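About Mukura Story Room

Hello, and come in! I'm Aicha Bouzid, and I started Mukura because I couldn't stop retelling old stories to people who had only asked me the time. We're a small storytelling school. We teach grown-ups (and, on Saturday mornings, quite a few children) to tell epics, folk tales, myths and long rambling travellers' yarns out loud, without a book in their hands.

I grew up with a grandmother who told everything in instalments. She'd get the hero to the edge of a river, or halfway up a wall, and then she would remember the bread in the oven and that was that until the next night. I was furious with her for most of my childhood. I'm now fairly sure she never burnt a loaf in her life and there was often no bread at all. When I moved away to study I took an evening job in a library, and one wet evening the person booked for the under-sevens didn't turn up, so I did it. I told them Sindbad and the island that turns out to be a whale. I got the ending wrong, a small boy corrected me, and I went home happier than I'd been in months.

That was the beginning, more or less. I told stories in libraries and school halls for years, then in the upstairs room of a café called Niazi, where the owner let me have the space for nothing as long as my audience bought tea. They bought a great deal of tea. After a while people began staying behind to ask how it was done, and whether I gave lessons, and I said yes before I'd worked out what a lesson would be!

What we teach

Our main course is called the Long Road, and it's for anyone who wants to learn one big story properly. You pick it in the first week and you live with it for the whole term. We've had Gilgamesh, we've had bits of the Ramayana, we've had Sundiata and the Odyssey and a very good Kalevala from a retired bus driver who did all the voices. You don't learn it by heart. I'm quite strict on that. You learn the bones — who goes where, who wants what, what gets broken — and then you tell it fresh each time, in your own words, and it comes out a bit longer or shorter depending on who's listening and how cold the room is.

Then there's Short Tales on Monday evenings, which you can join at any point. It's looser. Somebody brings a fox story or a ghost story or the one with the three daughters and the salt, and we pass it round the room and see what happens to it. I've heard Salt Daughter told as a kitchen row between sisters, and as a sort of court case, and once entirely from the point of view of the cook. If you've never told a story to anyone in your life, start with this one. You can sit and listen for your first two visits and I won't call on you, I promise.

The children's group has its own way of going on. They choose a monster at the start of term and make up its family history. Last spring it was a river creature called Dralico who collected ferry tickets and wouldn't let anybody cross without telling him a joke. By the half-term break Dralico had an aunt, a rival and a bad knee. Parents told me he was being discussed at breakfast.
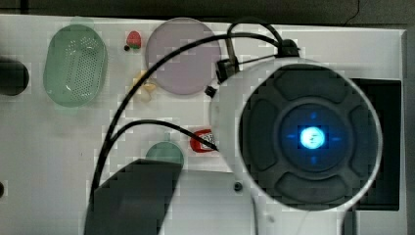
I should say something about where the stories come from, as we get asked. We try hard to be decent about it. Where a tale belongs to living people who still tell it and care how it's told, we read what their own tellers have said, and where we can we invite somebody in to teach it themselves. There are sacred stories we leave alone. There are others that have been wandering about for so long, along so many trade roads and in so many different coats, that I think they're happy to be taken in for the night by anyone. I always ask my students to say aloud where they found a story before they tell it. It takes a few seconds and it's good manners.

We keep a library too, and I'm very proud of it. It has 563 books at the moment, mostly secondhand, with a whole shelf of epics in translation so you can lay three versions of the same battle side by side and argue about them. You may borrow two at a time. Please don't write in them, even in pencil, even if the previous owner did and you disagree with him. (I know exactly which copy of the Iliad you're thinking of. Leave him be.)

Where we are now

We outgrew the café, sadly, and moved into the Ramora building four years ago. It used to be a rope warehouse and still smells faintly of it on warm days. We have one big room with a wooden floor and a smaller one with the books in. The big room seats 30 on chairs, and a few more if the children don't mind cushions, and they never do. There's a lift from the side entrance, a loop for hearing aids, and a kettle that takes an age. Bring a jumper between October and April.

I'm often asked if we're very serious. Well, we're serious in the sense that I'd like you to get to the end of your story and have people sorry that it's over. But there are no exams and no certificates, and I won't make you stand on a stage if your heart's against it. Some of our students go on to perform, and I'm delighted for them. Plenty of others only wanted to be able to tell a bedtime story without reaching for a book, or to say something at a wedding, or to get back a tale their father used to tell, which they'd half lost. One woman came to us with just the middle of a story, no start and no finish, and spent a whole term looking through the library for the rest of it. She found a version with a different ending from the one she half remembered and was cross about it for weeks. She now tells it with both.

The May marathon

Every May we tell one enormous story from start to finish in a single day. We begin at 9 in the morning and go on until it's done, with tellers taking turns and everybody else coming and going with sandwiches. Our first one was the Odyssey and it finished well after dark, with Penelope's test of the bed told almost in a whisper, as the teller had lost her voice cheering on the earlier bits. Since then we've done Gilgamesh (much shorter, we were home for supper) and a long tangle of Arabian Nights stories where we got four tales deep and had some trouble climbing out again.

It's free to listen. If you'd like to tell a section, speak to me by the end of February and I'll find you one that suits. The fights always go first, so if you fancy a sea voyage or a funeral you'll have a much better choice. I do ask that everyone who's telling comes to the two evenings beforehand where we join up the pieces, otherwise you get a hero who loses his sword in one chapter and is waving it about in the next. We've had that. The audience noticed straight away!

Paying for it

Short Tales is pay what you can, in the tin by the door. The Long Road has a proper fee, listed on the courses page, and you can spread it over the term. There are a few free places each time and you only have to ask. I won't want to see any paperwork. Children's mornings are cheap and include a biscuit.

We also go out to schools, care homes and the odd village fête. For schools I'd much rather come for a full day and work with two or three classes than do one big assembly and vanish. Pupils remember stories they've told themselves, and teachers tell me the writing that comes afterwards is longer and stranger than usual. If you're a care home, please do get in touch, as those are some of my favourite afternoons. I nearly always come away with a story I didn't have when I went in.

Coming to see us

You're welcome to drop in before you sign up for anything. I'm usually in the small room from 2 in the afternoon, pretending to tidy the shelves. If the street door's shut, ring the lower bell — the upper one belongs to the dentist, who is patient but does have his limits. And if you've got half a story in your head and don't know where it comes from, bring that along as well. I do love a hunt.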